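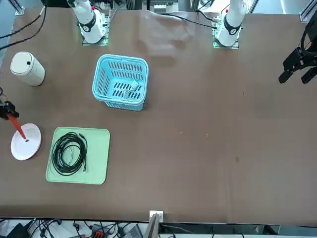 Figure 3. The Losau bench with the right gripper holding a thin rod to the round plate. The basket and the tray with the coiled cable are in the middle of the table.

4. Bench rules and what we learned from keeping them

4.1 Why we wrote any rules at all

When we started on the Losau bench we had a safety sheet from the arm supplier and that was about it. The sheet covered stops, speeds and who may stand where, and we still follow it. What it didn't cover was all the boring stuff in between: where a basket goes before a run, what counts as a clear table, who decides that a run is spoiled. We argued about those things nearly every morning, and so did our colleagues at Clandthorpe, who have the same table and the same two arms. The Coppens rules (named after the building, I'm afraid) are what came out of those arguments. I'll go through the ones that matter for the results in Section 5 and skip the rest.

4.2 Setting the table

The first rule says that every object on the table is either part of the task or written down as clutter. There's no third kind. In Figure 3 the rod and the plate belong to the task, and the basket, the tray with the cable on it and the lidded white container are all on the clutter list for that layout. I used to think this was fussy. Then I tried to compare two early batches and couldn't tell whether the tray was supposed to be in one of them, and I lost most of an afternoon to it.

The second rule is about free space. We keep one side of the table open so that an arm always has somewhere to go if the operator wants to back out of a move. In Figure 3 that's the right half. The open side can switch between layouts, but it can't switch in the middle of a batch, and small stuff doesn't get parked there "just for a minute" either. I was the worst offender.

The third rule covers cables, and it's the one people push back on. A loose cable that's an object in the task or the clutter gets coiled and put on a tray. A cable that feeds the equipment is a different matter – it gets checked by hand before the first run of the day, with both arms moved slowly through their full reach while somebody watches for snags. Clandthorpe does this check again after lunch. We don't, and I can't say we've seen a difference, but our sample of snags is thankfully small.

4.3 Holding and touching

Both grippers start a run from the sides of the table, with the fingers empty unless the task sheet says otherwise. When a tool is already in the gripper, as with the rod, the sheet has to say which arm holds it and what it's allowed to touch. For the plate tasks the rod may touch the inside of the plate and nothing else. If it touches the rim, the operator finishes the move, opens the log and marks the run as a contact fault. We don't throw it out right there. Early on we did, and we ended up deleting runs that would have been really useful for Section 6!

The idle arm has a rule too. It stays over the table edge on its own side and holds still. If it moves more than 2 cm from its rest pose while the other arm is working, the run is marked. This one caught more mistakes than I expected, nearly all of them from an operator resting a hand on the wrong control.

4.4 Keeping score

We planned 500 runs under these rules and kept 383 as clean. The other 117 were marked for one reason or another and stay in the archive with their marks, so anybody who disagrees with our cutoffs can draw their own. The log format is the one from the Dulletti project, with one extra field for the clutter list. I'd have liked a shorter form (operators skip fields when they're tired, me included), but sharing a format with another group saved us weeks of converting files.

One thing we still haven't settled is lighting. Shadows shift across the table during the day and the rules only ask for the ceiling lights to be on. Clandthorpe wants a fixed reading at the center of the table before each batch. I think they're probably right, and the next version of the rules, due in September, has a blank line waiting for it.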